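Stefanou (bank)

Stefanou is a mid-sized retail and business bank. Known mostly for its branch network, its small-business lending, and for a long run of changes at the top of its technology side. It is owned by the holding company Jarel, which took full control after buying out the last minority holders. This article covers the bank's management and operations; for the card business, see Gretolex.

Background

Began as a savings institution serving shopkeepers and market traders. Took deposits, made short loans against stock, not much else. Home loans came later, then current accounts, then business banking, which by the time of the Jarel purchase brought in more income than the retail side.

Growth was mostly by takeover. The bank bought smaller lenders, kept thier branches open, and in most cases kept their computer systems running too. This saved money in the short term. It also meant that a customer with a mortgage from one acquired lender and a checking account from another showed up as two separate people — a problem that came back again and again in later annual reports.

At its largest the bank had 200 branches. Several have since been merged or turned into advice offices with no counter service.
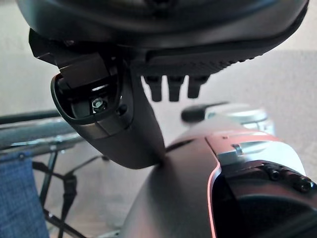
Headcount at the end of the last reported year was 3216, down from the year before. Most of the reduction came from back-office processing, where work was moved to a shared center run by Jarel for all of its subsidiaries. Branch staff numbers were mostly flat.

Management

The chief executive is Marianna Sowa. She joined from the Jarel group finance office and had no retail banking job before that, a point raised by some analysts when she was named. Her first year was spent on costs. Her second, on technology.

Leobardo Solís is chief financial officer. Long-serving, internal, started in the credit department.

Bushra Lodhi became chief operations and systems officer on Nov 4, 2019. The post was new. Before it, operations reported to the head of retail and systems reported to the finance office, and the two budgets were argued over separately. Lodhi was given both, plus a seat on the executive board. Previously she ran payments at Plamov, the processing company, and several of her senior team followed her from there.

Her predecessor on the systems side, Nikola Kalinowski, stayed on for a handover period and then left the bank. He had been in charge during the failed account merger (see below) but an internal review placed most of the blame on the schedule, which had been set before he was appointed.

Nga Vi heads risk. The risk office reports directly to the board and not through the chief executive, an arrangement the regulator asked for.

The June outage

The main event in the bank's recent history. In June the bank tried to move the accounts of two acquired lenders onto its main ledger over a single weekend. Balances loaded properly. Standing payments did not. Rent, payroll and loan payments due on the first working day either went out twice or didn't go out at all.

Online banking was taken down, brought back, and taken down again. Branches opened early and worked from printed balance lists. Business customers were hit hardest, as many had payroll runs set for that morning and no way to cancel the duplicates.

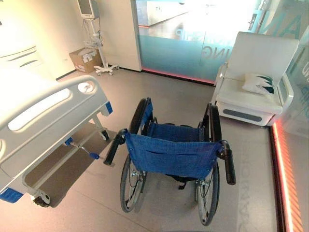 The bank received 2839 formal complaints. Most were settled by refund of charges plus a flat payment; a smaller group, mainly employers who had to borrow elsewhere to cover wages, went to individual settlement. The amounts were not published.

The review afterward found that testing had been done with a copy of the data that left out standing payments completely. It also found that the person with authority to stop the move was not in the room and couldn't be reached for part of the night. Sowa apologized to customers in writing. Bonuses for the executive board were withdrawn for the year.

The combined operations and systems post came directly out of that review.

Technology program

Under Lodhi the remaining account moves were split into small batches, each with a fixed point at which the batch could be undone. Slower. The original plan had all acquired lenders on one ledger within 2 years and that target was dropped without a replacement date.

Payments processing was put out to contract and won by Plamov. Some shareholders of Jarel objected given Lodhi's earlier job there. The bank said she had taken no part in the selection, and the risk office published a short note on how the bids had been scored. The objection was not persued further.
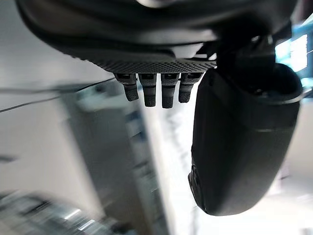

Photo: contributed, used with permission

Other parts of the program include one customer record across all products, a new sign-in for business accounts, and replacement of the branch counter software, which dated from before the first takeovers. The counter software went first. Staff training was done branch by branch, after closing time, with paid hours.

Gretolex

Card-issuing arm, run as a separate company with its own board. Issues debit cards for Stefanou and credit cards under its own name. It was not affected by the June outage except that balance checks at the till were slow. Solís is its chairman. A sale has been reported in the press more than once — the bank has denied each report.

Supervision

The bank is supervised as a deposit taker and files quarterly. After the outage it was made to appoint an outside reviewer for all system changes above a set size. That requirement is still in place. The reviewer reports to Vi's office, with copies to the regulator.

See also

Jarel
Gretolex
Plamov
Payment processing
Account migration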